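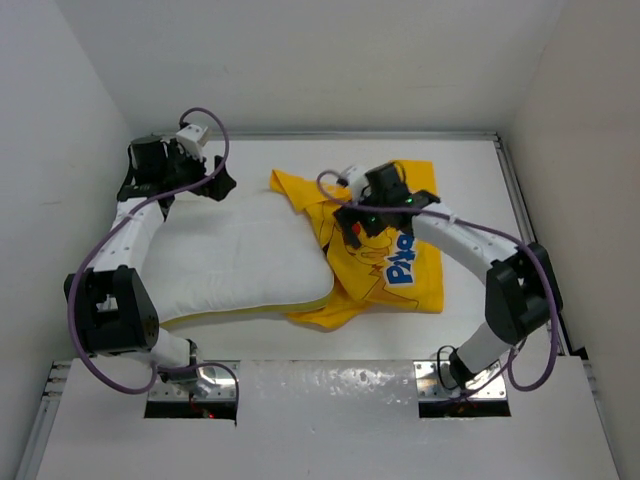

PLISTPORT, February 28, 2019 - The Dunleavy Residence, a short-stay lodging operated by the Iston Housing Trust, will replace the bedding in all of its guest rooms before the start of the spring season. The work includes new pillows, new pillowcases and a revised procedure for changing and storing linens between stays.

The Trust approved the purchase at its regular winter meeting. A total of 156 pillows will be delivered to the residence in two shipments, the second of which is expected in April. Guest rooms on the upper floors will be supplied first, followed by the family rooms on the ground floor and the accessible rooms next to the main entrance.

The residence has used white pillows and plain white covers since it opened. The white pillows will remain, but the covers will now be made from printed cloth, with a different color assigned to each floor. Bright yellow has been chosen for the second floor. Staff will be able to return clean covers to the correct linen closet without checking labels, and items that go astray in the laundry should be easier to trace.

Under the present system, covers from every floor are washed and folded together in the basement laundry and then divided by hand. The Trust's annual review of household services found that this step delayed room preparation on busy mornings, particularly when several groups departed on the same day. The review also noted that pillows of different ages and thicknesses had become mixed, so that guests sharing a room did not always receive the same bedding.

A new housekeeping sheet has been issued to accompany the change. Pillows are to be removed from their covers at the end of each stay, inspected on both sides and left uncovered on a clean surface while the bed is stripped. Covers are to be turned inside out before washing, which helps preserve the print, and folded in thirds once dry. Each linen closet will hold 14 spare covers in that floor's color. Any pillow showing a stain or an open seam is to be set aside for the housekeeping office and may not be returned to a guest room.

Training in the new procedure will be given in 4 sessions at the Saston Street annex. Sessions are intended for housekeeping and front desk employees, as both groups assist with room changes on weekends. Attendance counts as paid working time. Employees who are unable to attend should contact the housekeeping office to arrange a separate appointment.

Guests with reservations during the changeover will not need to move rooms. Bedding will be exchanged between stays, or during the regular midweek cleaning for those staying longer. Guests who prefer a firmer pillow, or who require a cover washed without fragrance, may continue to request one at the front desk - preferably one day before arrival. There is no charge for either request, and nightly rates will not change as a result of the purchase.

Existing covers in good condition will be washed and offered to other properties managed by the Trust. Worn covers will be cut down for use as cleaning cloths. The older pillows will not be reused in guest rooms and will be collected by the residence's regular waste contractor.

A second phase, covering blankets and mattress protectors, is under consideration for next year. The Trust will review the condition of the present blankets over the summer before setting a budget. Questions about the bedding program may be directed to the Dunleavy Residence front desk during regular office hours.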